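Tips from the Druton after-school robot club: soft things

We spent all of January teaching our arms to tidy, and fabric is so much harder than blocks! If your club or class is about to try it, these helped us.

Start with plush. A stuffed toy forgives a bad grip, and you can squeeze it 17 times in an afternoon and nobody minds. Go for a fold, where the fingers have something to close on.

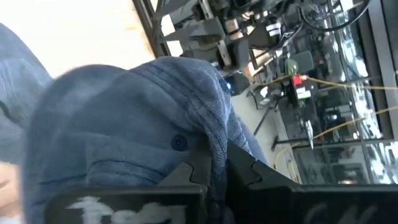 Plush toy between the gripper fingers

Write on your fingers with a paint pen - it saves a lot of muddle when you have spares in the drawer.

Caps come next. Set them on something raised so the gripper doesn't have to reach all the way to the tabletop, and come down slowly from straight above. Try a cap on the bare table afterward, as that's a different job. We gave each team 3 tries per cap and then swapped drivers.
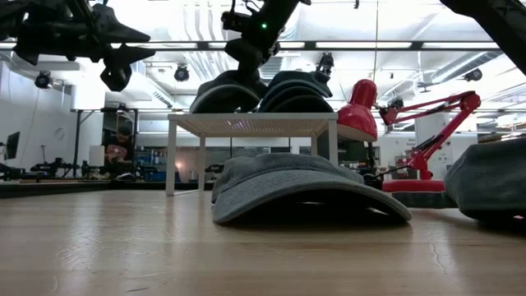
Ida Oltmanns wrote in to say that her class at Park practices the folds by hand first, two fingers only, and that the kids' programs got better within 2 sessions. We're stealing that for the Flundura meet!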